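Why Do Some People Give Up Stuff for Lent?

Hi, it's Ermira Ionescu again! I teach the kids' class at our church in Paddale, and every year when the pancakes come out I get the same question, usually from somebody with syrup on their chin. What is Lent, and do I have to give up candy?

OK, let's start with the word. Lent comes from a very old English word for spring, the time when the days get longer (lengthen, get it?). It's the season before Easter. In most churches in our part of the world it starts on Ash Wednesday and lasts 40 days, but if you check a calendar you'll find more than 40 squares. That's the Sundays! A lot of churches don't count them, because every Sunday is like a little Easter.

Why 40? The Bible says that after Jesus was baptized he went out into the desert and stayed there for 40 days without eating. He was hungry and he was tempted, which means something was pushing him to do the wrong thing. He answered with words he had learned from Scripture. You can read it in Matthew, chapter 4. It's short, only 11 verses for the desert part, so you could read it at breakfast.

Going without food for a while so you can pray is called fasting. Kids don't need to skip meals, and please don't try it! You're growing. But a lot of families pick one thing to go without. When I was nine I picked chocolate, and I lasted until my cousin's birthday party. I cried in the coat closet. My grandmother found me and said, "So start again tomorrow," and then she went back to cutting the cake. I've remembered that for a long time.

You can also add something in place of giving something up. Last year my class saved coins in a big pickle jar and we ended up with 2316 pennies, and oh my goodness, was that jar heavy! We gave the money to the food pantry on Ulby Street. One boy decided to say good night to his little sister every single night, even the nights when she had been in his room messing with his things. I thought that was a pretty hard one.

Some churches change how they look, too. You might see purple cloth on the table at the front. Purple is used for being sorry and for getting ready. Many churches stop singing "Alleluia" until Easter, and at ours the kids write it on a long strip of paper and hide it in a box in January or February, whenever we get to it. Then on Easter morning out it comes and everybody is way too loud.

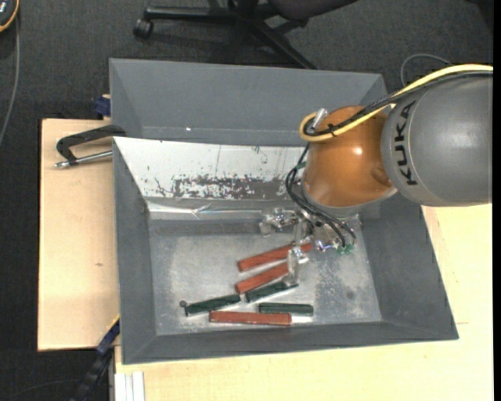
What if I forget and eat the thing I gave up?

You tell God you're sorry and you keep going. Lent is practice, and people mess up when they practice. I still do.

If you want to try it this year, talk it over with a grown-up at home and pick something small. Write it on a piece of paper and stick it where you brush your teeth. Mine is going to be looking at my phone in bed, and I'm already grumpy thinking about it.

Next time: why do we wave palm branches?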